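How to Submit a Monthly Nomination for Crude Deliveries at the Ranside Terminal

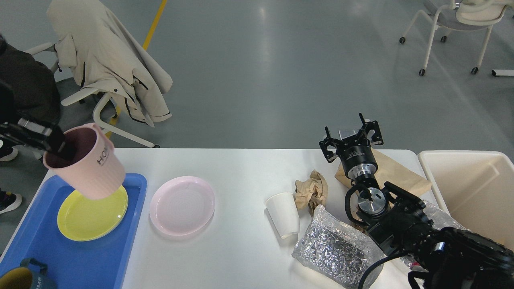

Shippers moving crude on the Plisteck system must have an accepted nomination on file before the first day of the delivery month. The steps below apply to pipeline receipts at Ranside. Truck receipts use a separate form.

Before you start

Have your shipper code, the grade code, the tank lease number and the name of the receiving party. The receiving party must enter a matching nomination. Volumes are entered in whole barrels, and the minimum batch is 2000 barrels.

Entering the nomination

1. Log in to Prinderance and open Scheduling, then New Nomination.
2. Select the delivery month. The system defaults to the current month, so a nomination for August entered in July has to be changed by hand.
3. Enter 101 in the Origin field for the Ranside inlet manifold. Do not use the old four-character station names.
4. Choose the grade. If the batch is a blend, select the grade it will be delivered as and attach the latest assay.
5. Enter the volume and the receiving party.
6. Press Validate. Errors are listed by line number at the bottom of the form.
7. Press Submit and save the confirmation number.

Matching

A nomination stays in Pending status until the other side enters the same grade, volume and month. Unmatched nominations are dropped after 48 hours and must be entered again. A difference of a single barrel will prevent a match.

Changes after acceptance

Open the accepted nomination and select Revise. Changes to volume need consent from the receiving party. Changes to grade are handled by the scheduler and cannot be made online. If the batch has already been assigned a pump date, call the Pitkänen control desk before revising.

Page maintained by Aarne Harju, Scheduling
Last revised March 15, 2018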